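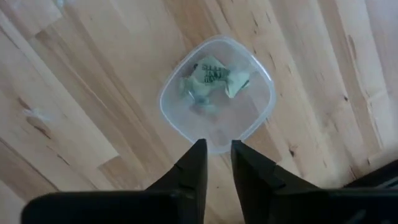 Grasen Arm, Oscombe Workshop: Winter Service
Posted 1 January 2022

The Grasen came back from its last service in August in excellent health and has been declining with dignity ever since. Over the holiday shutdown we had the building to ourselves, so the arm got new fingers, a cleaned wrist, a fresh calibration and a cable route that somebody had thought about beforehand. The counter on the Qudah controller read 2,676 hours when we switched it off. Captions are in the order we did the work, including the parts we did twice.

Power off, tag on
The tag says DO NOT ENERGIZE in two languages. The arm droops a little when the brakes let go at the elbow, so we park it low first. The parking pose is saved in the controller as "nap."

Old fingers, off
Clondberg's standard pair. The pads had worn to a shine on the inner faces and the left one had picked up a lean. Small boxes had been coming out of the grip with a slow quarter turn, like a politician leaving a question.

The fourth screw
Three screws came out of the finger mount in under a minute. The fourth took until lunch. It had been put in with threadlocker by a person of great conviction, and we suspect it was one of us.

Wrist cover, inside
Dust, a washer that belongs to nothing on the parts list, and more dust. We vacuumed, then wiped the connector faces with a dry cloth. The washer has been put in a bag and the bag has been put in the drawer with the other bags.

Cable, before
The camera cable used to run outside the forearm and through a loop of tape. It snagged on joint five whenever the wrist rolled past vertical, and the picture dropped out for a second or so each time. This was listed in the log as "blinking."

Cable, after
Same cable, now clipped at the forearm with enough slack for a full wrist roll. We rolled it 13 times each way and watched the connector. Then we bought two spare clips, having once owned none.

New fingers, on
Matte black, tapered, with a flat end. Fit them loosely, close the gripper on the setting block, then tighten. Tightening first is also possible and will give you a nice afternoon of starting over.

Zeroing the grip
Close fully, set zero, open fully, read the width. The controller wanted to keep the old finger offsets and had to be told three times. The third time we restarted it, and it agreed that this had been its idea.

Wrist camera, cleaned and re-aimed
The lens had a thumbprint on it that we had apparently been calibrating around for months. With the bracket square again, both fingertips come into view from the bottom edge with the gap between them clear, and that gap is what we line up on.

Board calibration
The usual printed target, taped flat, viewed from enough angles to annoy everybody. The first set was rejected on account of glare from the window. The second set was taken with a coat hung over the window and passed.

First move under power
Speed limited, one hand on the stop button, the other hand pretending to be relaxed. Joint three gave the small click it has always given. We have opened it up for that click before and will not be doing so again.

Floor check with the clear tub
See the large view at the top of the page. Fingers open at the corner of the tub, crumpled green paper inside, pale boards showing through the plastic. Clear plastic on wood grain is a mean thing to ask a camera to find, so it stays on the test card. The bit of white fluff on the floor to the left was spotted later, by us, after an hour of claiming the area had been swept.

Speed back up
We raised the limit in steps and left it for the evening at 400 millimeters per second, well short of the maximum and quite fast enough if you are standing beside it. No error codes. One warning about a fan, cleared by moving the box we had leaned against the fan.

Still on the list
Replace the battery in the controller before it picks its own date. Order another pair of finger pads. Print the tightening sequence and stick it inside the cabinet door, over the previous one, which has the steps in the wrong order and a coffee ring on the only part that was right.

Back to all galleries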